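Início > Guias de montagem > Balcão e copa > Expositores em degraus

Secção 4. Colocar e abastecer o expositor transparente

847 visualizações | 12 comentários

Esta secção parte do princípio de que o expositor Suna já está fora da embalagem e sem a película. Se ainda tem película, volte à secção 3. A folha que vem na caixa resume tudo isto em duas linhas e promete um balcão "sempre arrumado", promessa que convém ler com alguma reserva: o expositor segura os produtos, não os arruma.

4.1 Antes de começar

Precisa de uma mesa ou balcão liso, de um pano macio que não largue pelo e dos produtos que vai expor. Um tabuleiro à parte ajuda a ter o stock à mão sem o espalhar pela mesa.

CUIDADO: não use álcool nem limpa-vidros no acrílico. O fabricante diz que o material "resiste à maioria dos produtos domésticos", mas não diz a quais. Água morna e uma gota de detergente chegam.

4.2 Posicionamento

1. Limpe o tampo e deixe-o secar. Um grão de areia debaixo da base risca a mesa e o expositor ao mesmo tempo.

2. Pouse o expositor com o degrau mais baixo virado para quem se serve. Parece evidente, mas o desenho da folha Rostero mostra-o ao contrário em duas das quatro figuras.

3. Empurre ligeiramente cada canto. Se a peça oscilar, mude-a de sítio. Os pés adesivos vendidos em separado pela Kanderent corrigem pouco e descolam com a lavagem; nós deixámos de os usar.

4. Escolha a orientação. Paralelo à borda ocupa menos; na diagonal vê-se melhor de dois lados, embora ocupe bastante mais mesa do que o catálogo dá a entender.

Nota: sob luz forte, as arestas do acrílico brilham e os rebordos confundem-se uns com os outros. Tateie o rebordo da frente antes de largar o produto.

4.3 Abastecimento

5. Comece pelo degrau de cima. Quem começa por baixo acaba por derrubar tudo com a manga.

6. Deite as barras de chocolate ao comprido, encostadas ao painel de trás. De pé, como aparecem na fotografia do catálogo, não se aguentam sem calço.

7. Vire o rótulo para a frente e para cima, de modo a ler-se sem pegar na embalagem. Confirme uma a uma: basta uma barra rodada para o nome ficar de pernas para o ar, e isso escapa facilmente a quem está a abastecer. Neste ensaio, o Snickers do degrau de cima ficou com as letras invertidas em relação ao outro, e as caixas pretas pequenas foram para o degrau abaixo das barras. O degrau mais baixo continuava por preencher.

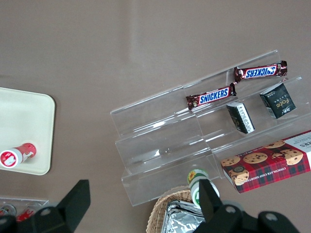 8. Corrija os rótulos invertidos antes de passar ao degrau seguinte. Segure a embalagem pelo meio; as pontas amarrotam-se e depois não há maneira de as endireitar.

9. Preencha o degrau mais baixo no fim. É o que fica mais à mão e o que se esvazia primeiro, pelo que deve levar aquilo que tiver em maior quantidade.

10. Afaste-se dois passos e olhe. Se um produto tapa o nome do que está atrás, baixe-o um degrau.

CUIDADO: a etiqueta indica uma carga máxima de 1000 g por degrau. Não encontrámos o ensaio que sustenta esse número e recomendamos ficar pelos 70 % até haver informação melhor. O acrílico não avisa antes de estalar.

4.4 Manutenção

11. Retire tudo uma vez por semana e passe o pano húmido, sempre na mesma direção. Insista no canto entre o rebordo e o painel inclinado, onde se juntam migalhas.

12. Ao repor, traga para a frente o que tem prazo mais curto. O sistema "autorrotativo" anunciado na embalagem é apenas a inclinação dos painéis, e não roda coisa nenhuma.

13. Mantenha o chocolate longe do sol direto e da máquina de café.

Riscos finos: existe uma pasta de polir Ivanov, referência 121, recomendada na folha do fabricante. Experimente primeiro por baixo da base. No nosso caso o risco saiu, mas ficou uma mancha baça maior do que ele.

Se faltar uma peça ou algum degrau vier lascado, guarde a caixa: sem ela a devolução não é aceite.

Revisto em 4 de outubro de 2026

36 partilhas

Artigos relacionados
Secção 3. Retirar a película sem riscar
Secção 5. Empilhar dois expositores: vale a pena?
Etiquetas de preço que não descolam ao fim de um mês
Tabuleiros para copa: tamanhos e medidas reais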